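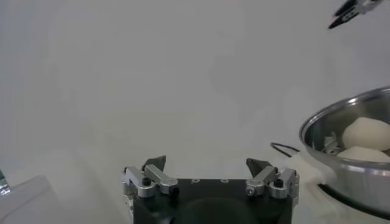
Pelado de la patata

El pelado es la operación de cocina que retira la piel de la patata antes de cocerla, freírla o reducirla a puré. Se hace con cuchillo corto, con pelador de hoja móvil o, en cocinas colectivas, con peladora abrasiva.

Utensilios

Las patatas peladas suelen recogerse en una olla de acero inoxidable, que después puede ir directamente al fuego. En el uso doméstico es frecuente que algunas mondas finas caigan en el mismo recipiente; se retiran antes de añadir el agua.

Conservación

La pulpa expuesta al aire se oscurece por oxidación enzimática. Para evitarlo se cubre con agua fría, a la que en algunas casas se añade zumo de limón. Una inmersión prolongada arrastra parte del almidón, lo que favorece la fritura y perjudica la consistencia del puré.

Variantes regionales

En la comarca de Halás la patata se cuece con piel y se pela después, todavía templada. En Zaken se prefiere el pelado en crudo, y las mondas se fríen aparte con sal gruesa. La receta local para el puré indica 100 gramos de mantequilla y 5 patatas medianas.

Véase también: Olla, Puré de patata, Monda.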